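Imhof gripper

The Imhof gripper is a hand-held two-finger gripper used for trying out grasps before they go on a robot arm. Developed at Brisow, first shown in February, listed in the Lollis parts index 02/08/2018. Not to be confused with the Imhof controller (see Betadlow).

Design

Two fingers on linkage arms, pivot pins, soft pads at the tips. Operator holds the base, camera looks down over the fingers. Weight varies by version. Early units had stiffer pads, later droped.

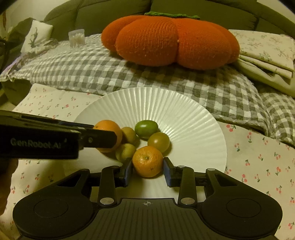 Fruit test with two hand-held grippers. Blue finger pads close on a small mandarin; the second gripper, marked GenRobot.AI, is against a larger tangerine.

Comparison trials

Brisow ran 972 grasps over 48 objects, mostly fruit and small household goods. Citrus was the main soft-object set. Nearly 200 grasps were thrown out for bad camera timing. Results mixed: softer pads held small fruit better, stiffer pads better on boxes. Large round fruit slipped with both.

Betadlow repeated the trials with its own controller, version 2, and got fewer slips on limes. Different lighting, different plates, so the numbers are hard to compare. Full tables not publised.

See also

Parallel gripper
Betadlow controller
Lollis parts index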